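The bus to Hosgate left at the only hour Ekua Quartey had never once been awake for on purpose, and she loved it! The sky was the color of weak tea, the driver was humming something, and she had the whole back row to herself.

She was going to race pigeons. Well, one pigeon. His name was Reltell, he was four years old, and he was sitting in a wicker box on her knees, making the low bubbling noise he made when he was pleased with himself.

"He'll go the wrong way," her uncle Kobina had told her, more than once. "He went the wrong way in August. He came home by way of the sea."

"He came home, though," said Ekua.

It was 263 miles from the Hosgate release field back to the loft in Ovby. Ekua had gone over every one of those miles with her finger on the map, the hills and the long brown river and the power lines that she worried about at night. She had talked about wind so much at supper that Kobina had started eating on the porch.

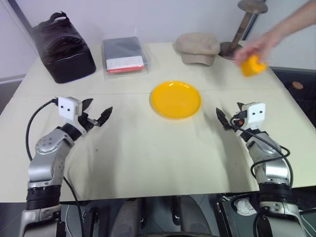 The field was wonderful. There were trucks, and thermos flasks, and old men in enormous coats, and 3685 birds in crates stacked up like a little town, all of them muttering. Bernice Wumbei was there with her famous blue hen, Issahaku, who had won so often that people lowered their voices when they went by.

"First one?" Bernice asked.

"First one!" said Ekua.

"Oh, I envy you. I'd give that hen to have a first one again." She looked at the hen. "I wouldn't. But I'd think about it."

Then somebody blew a whistle, the doors dropped all down the line, and the noise! Ekua had expected flapping. It was more like a wave coming up a beach, and it went through her shoes and up into her teeth. The birds rose in one big gray sheet, tipped over, caught the light, and swung south.

All except one, which went north.

"Ah," said Bernice kindly.

Ekua laughed until she had to hold on to the truck. She was still laughing on the bus, with the empty box beside her, and she got off at Ovby after dark and ran up the hill.

Kobina was on the porch with a lamp and a cold plate of rice.

"Issahaku's been in for hours," he said. "They rang round."

"And ours?"

He moved the lamp a bit to the left. Reltell was on the rail, damp and filthy, smelling strongly of the sea.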